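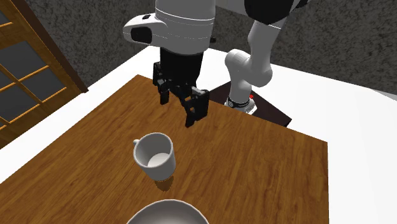

Chapter 7
Buying the Cell: Kits, Quotes and What Comes in the Crate

Before you start
You need chapter 4 (payload and reach) and the part of chapter 6 on mounting. Skip the exercises at the end of 6 if short on time, we come back to them.

By the end of this chapter you should be able to
read a vendor quote line by line
tell a kit from a service, and price both over the same period
write an acceptance test one page long
spot what was left off

7.1 A quote lands on your desk

Friday, late afternoon. Slamet Setiawan runs a small packing shop in Tonurside and has two quotes open. One from Stavura, for a tabletop pick-and-place kit: arm, two-finger gripper, wrist camera, mounting plate, simulator license. One from Inetti, same class of arm, but rented by the month with setup and support included. The Stavura price looks lower. A lot lower. He wants to sign before the weekend.

He shouldn't, yet. Not because the kit is bad - it may be the right buy - but the two papers don't cover the same things. Stavura leaves out the table, the fingers for his parts, and the training. Inetti puts in all three and then charges for every visit after the second. Side by side the totals mean very little.

Most of this chapter is about making them mean something.

7.2 Kit or service

Kit: you own it. You bolt it down, you write the program, you fix it when it stops. One big payment, then small ones.

Service: the vendor owns it. You pay monthly. They fix it, on thier schedule, under whatever response time the contract gives.

In between sits the kit with a support plan. Common now. Read the plan seperately from the kit, it's usually a different document with different terms, sometimes a different company. Stavura's is handled by Teixeira, who also do the spare parts.

7.3 Try the task in simulation first

A decent kit vendor will let you run the simulator ahead of the sale. Ask. If the answer is no, ask again in writing.

Start with household objects on a plain table. A mug is good: round, smooth, a handle on one side that changes the grasp depending on how it's turned. A bowl is harder, wide rim, often too wide for the jaws except at the edge. Put the base off the corner of the table if that is how you'll mount it for real, since reach to the near edge is where most layouts fail.

Then run 50 picks with the mug moved each time. Write down every failure and where the mug was. Slamet's first batch failed mostly at the near side of the table, with the arm stretched out. That told him more than the brochure did.

Limits. Simulated friction is a guess. Lighting is too kind. Cables don't snag. Treat a simulated score as a ceiling and expect to lose some of it on the floor.

7.4 The acceptance test

One page. Parts named, positions marked, pass mark stated. Slamet asked for 90 good picks out of 100, on his own parts, with his own operator at the controls. Stavura agreed to it and held back the last invoice until it was signed. Get the same.

Key terms: kit, service contract, support plan, acceptance test, holdback

Next, 7.5 goes through the Stavura quote one line at a time. Have a pencil.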